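Volcanic ash forecast – how do I read the levels, and does light ashfall matter for a house on tank water?

Usa Wongsuwan
Nullthorpe, asked in May

We're downwind of the volcano when the wind goes round to the north, and there's an orange aviation notice up this morning. Never had one since we moved here. Does that mean ash on us or just on planes? We're on roof water, 2 tanks, and I run a small repair bench out of the back room.
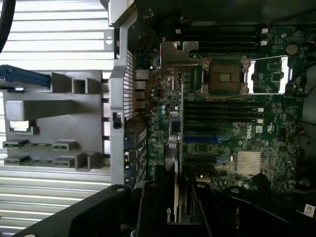
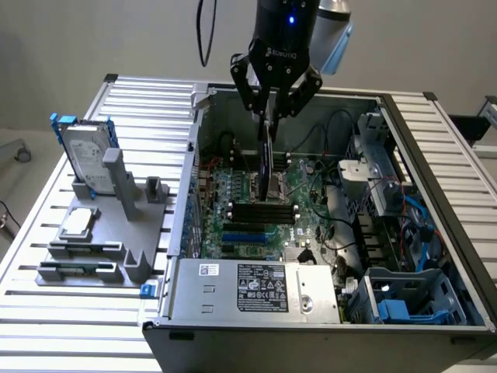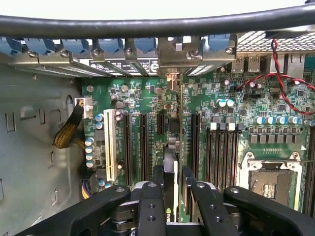
Neighbour says ignore it, it's always orange. The local page says shut everything. Somebody must be in between. Mainly want to know about the tanks – do I disconnect now or wait till I see something? And do I need proper masks or will a scarf do.

Clemitz

Aviation colour is for aircraft. It tells pilots what the volcano is doing, it says nothing about your roof. What you want is the ashfall forecast, usually a seperate page, with a map and a wind direction on it. If your place is inside the shaded bit, do something. If not, check again at tea time.

Tanks – disconnect before, not after. Pull the downpipe diverter or just take the pipe off where it goes into the tank and let it run on the ground. Takes ten minutes. Fill a few buckets and the bath first. Once ash has fallen, leave the pipe off till the roof has been swept or rained clean. If you do get a bit in, don't stir it. Let it settle and draw from the top. It can taste sharp or metallic and I wouldn't drink it till it's been tested.

Masks: P2 or N95 if you can get them. A damp cloth is better than nothing but only just. No contact lenses. Goggles if you're sweeping.

For the back room, door shut, wet towel along the bottom, lids back on anything open and a sheet over the lot. Ash is gritty and it gets into fans. Don't wipe it dry, it scratches.

Cordeiro

had ash here once, thin as flour. We lost the gutters because we hosed it and it set like cement in teh downpipe. Sweep it up dry-ish, light spray so it doesn't fly, bag it. Dont put it down the drain

also bring the cat in

Navville

Agree with most of that. Would add – the roof. A light dusting is nothing but wet ash is heavy, 50 mm of it soaked is a real load on an old shed. Don't go up there while it's still falling, people get hurt on the ladder more than by the ash.

Turn off the heat pump too and cover the outside unit. Cars – leave them parked, wipers up, don't run the wipers dry on it whatever you do.

And your neighbour's wrong about always orange. It does sit on yellow for long stretches, maybe that's what he means. Worth signing up for the text alerts, free, and they come through at night as well.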